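Worari Community Help > Headphones and earbuds

One earbud always flat by lunchtime, the other one fine?

3 min read

Roya Farahani

Hello all, hoping somebody has been through this. I've got a pair of Wendero earbuds, the purple ones, bought last December with birthday money, and for most of the year they've been lovely. I wear them on the bus, doing the washing up, walking the dog, you name it. Then a few weeks ago the left one started dying on me halfway through the morning while the right one carries on all day as if nothing's wrong. 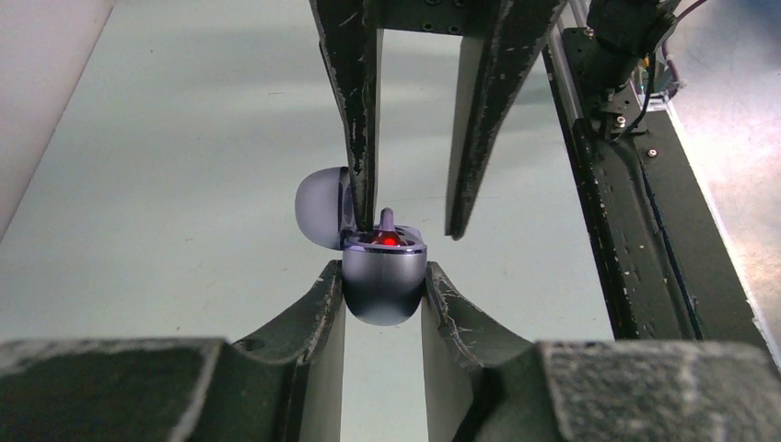
I've tried leaving them on charge overnight, I've tried swapping the cable, and I've turned my phone off and on again more times than I care to admit. I also did the reset in the booklet (hold the button, wait, hold it again) and that got me one good day, then back to how it was. The shop says I need to post them off and it could take ages, and I really don't want to be without them for the commute. Is it the battery in the bud that's had it, or is there something daft I should try first? I don't mind fiddling but I'm not opening anything up with a knife!

Shahab Vahidi

Batterys gone. Mine did the same, bought new ones.

Heiðrún Bach

I wouldn't give up yet. Before you decide it's the battery, clean the contacts. I know everybody says it, but I mean properly. Take both buds out and look down into the bottom of each slot with a torch. There are little metal pins down there and they get a film of skin grease and pocket fluff on them that you can hardly see. If the bud sits even a hair too high it charges a bit, stops, charges a bit, and you take it out thinking it's full.

I use a dry cotton bud first, then another with the tiniest dab of rubbing alcohol, and then I leave the lid open for an hour before anything goes back in. Do the matching dots on the bud as well. Don't use a pin or a paperclip -- I bent a contact that way on my old Ghaffari pair and that was the end of those.
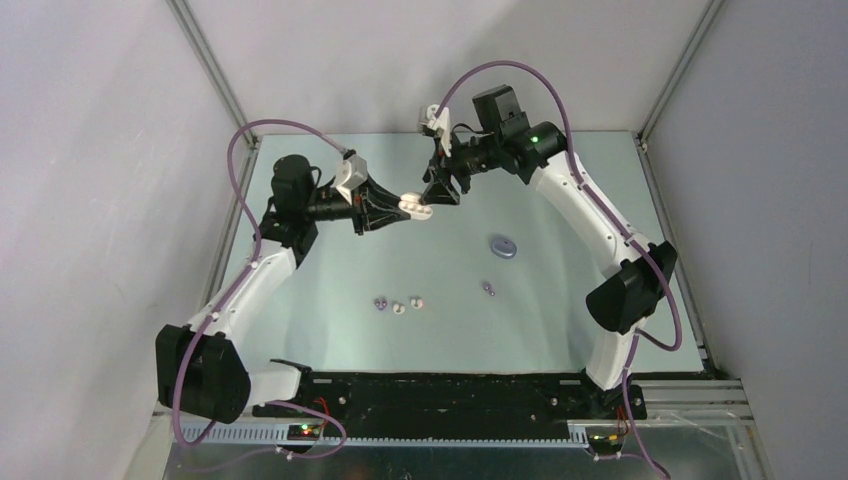
Grey walls, pale blue-green tabletop.

Once it's all dry, put both buds back and press the left one down with your finger. If your app shows the charge for each side, have a look after 2 hours and see if they match. If they do, you've sorted it. If the left one says full and still dies by lunch, then I'm with Shahab, it's the battery, and cleaning won't bring that back.

One more thing to check is which side your phone uses for the microphone. A lot of them pick one bud for calls and stick with it, so if you're a big talker that side goes down quicker. Mine had a setting for it buried under Accessibility of all places.

Firouzeh Rahimi

Agree about the fluff, it was that with mine. Also ask the shop if they'll sell you just the left bud. Some will if you've still got the receipt -- I paid 50 for one and it paired up first go. Worth a phone call anyway.

Contact us | © Worari Community Help | Back to top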